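Two arm kitchen model: wrist view problems and shadows

zemia_build
Hello all. I am building a two arm robot in my garage and, before the metal parts are finished, I do everything in simulation. I have one view at each gripper and one above the body. The policy has to grip a bar and pull it. My training set is 3,133 runs now, and the policy is still weak when the hand starts near a wall. This is what the gripper view gives at such a moment: 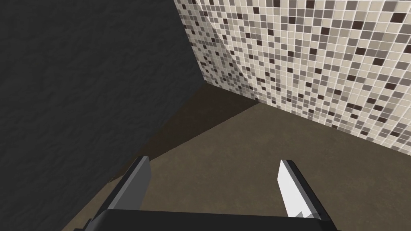
Gripper view, fingers open, nothing between them.

My question is simple. Is this view good for anything? There is a dark wall, tiles and brown floor. I could throw these moments away, but I am afraid the arm will then never learn to come out of a corner.

okoth_bench
Keep them. If you delete every start with no target in it, the policy only knows the easy half of the job. I made this mistake on my own bench arm and lost the whole of November.

kaltier77
I disagree. A plain corner teaches very little and you pay for it at every training. I would cut the first part of each run until the target is in at least one view. With a mosaic like that you also risk that it learns the tiles by heart.

zemia_build
Thank you both. The tiles I can change easily, I have other wall textures. But I have also a second case, which I think is worse. Sometimes the wrist turns so that the view is mostly filled by the arm itself. I tried to move the mounting point by a few millimetres and it became better for one pose and worse for the next. Please look also at the stair-step edges in the background, perhaps somebody knows which setting makes them. 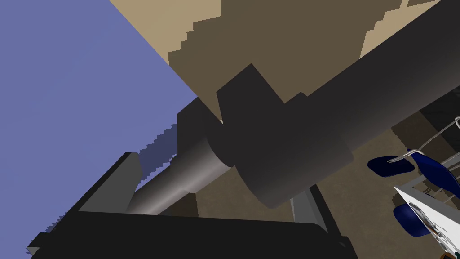
Re: wrist view blocked by own arm

okoth_bench
The stair-steps look to me like shadow edges. What is your shadow map size? Mine was too low for a long time and I got the same teeth on every flat surface. Put it to 2,000 or higher and compare.

kaltier77
Or turn the shadows off and be happy. You are training a policy, you are not making a film.

okoth_bench
And then he builds the real one under a garage lamp, with hard shadows everywhere, and comes back here to ask why it fails.

kaltier77
Fair point about the lamp. But for the blocked view I stay with my opinion: limit the wrist rotation. It costs you some reach, and you save a lot of useless pictures.

zemia_build
My shadow map was 537, I don't know from where this number came. Probably I typed it at night. I will change it today.

About the wrist limit, I am not sure. For the bar the right arm must come in from the side and the fingers must close near the lower end, so I need most of the rotation. The view above the body is more useful there, because I get the bar, the right gripper and the left gripper together: 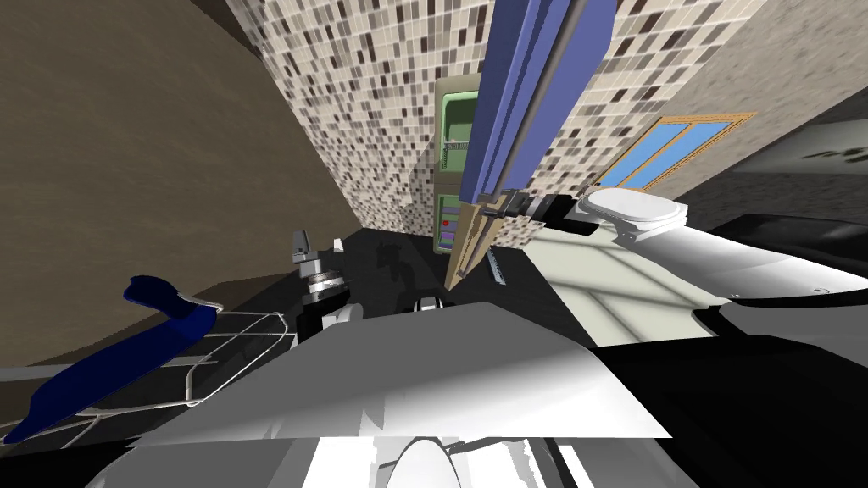 So my plan is to give this view more weight when the wrist is blocked – not to remove the wrist view completely. Bongani Mokgethi from our shared workshop proposed to add a small flag to the data which says how much of the view is covered by the robot's own parts. I can calculate it from the segmentation. Has anybody done this?

okoth_bench
Yes, with a threshold. Don't make it too clever. I use 2 levels, blocked and free, and the rest I leave to the network.

kaltier77
I never needed it, but my arm is shorter and has no second arm beside it. Try it with a small set first.

zemia_build
Good, I will start with the two levels. The corner starts I keep for the moment, but with changed tiles. When the shadow test is ready I will write again in this thread.

Comments (3)

zisness: Which gripper model do you use? The flat fingers look practical for a bar, but I would worry about a round one slipping out.

zemia_build: I drew it myself, flat blades, with a rubber layer planned for the real one. In simulation I only raised the friction, so please don't trust my results too much on this point.

printshed: Following. I have the same teeth in my shadows and I always blamed the graphics card.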